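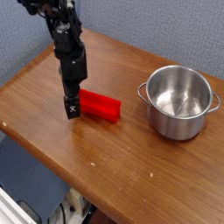
I used to keep a washing-up sponge until it more or less walked to the bin on its own, and my kitchen smelt of it (a sort of old pond smell, you'll know the one). These days I'm stricter, and it's no great bother.

## Keeping a sponge fresh

- Rinse it under the hot tap after the last plate and squeeze till nothing more comes out. Twice is better than once!
- Stand it on its edge to dry, so the air gets at both big sides. A puddle by the tap is the worst place for it.
- Keep one for dishes and another for the worktop, and snip a corner off the worktop one so you don't muddle them.
- Raw chicken juice gets kitchen paper, then hot soapy water. I don't let a sponge near it.

Mine get up to 4 weeks at the sink, less in August when everything goes off quicker. After that they move down to the bucket for bike wheels, muddy boots and the step, and they do another good long stint there before I throw them out.

If you've a wooden table, wipe along the grain with the sponge wrung nearly dry, then go over it with a clean tea towel. Ours came from Prirngate years ago and it still looks lovely, bar one ring from a hot teapot.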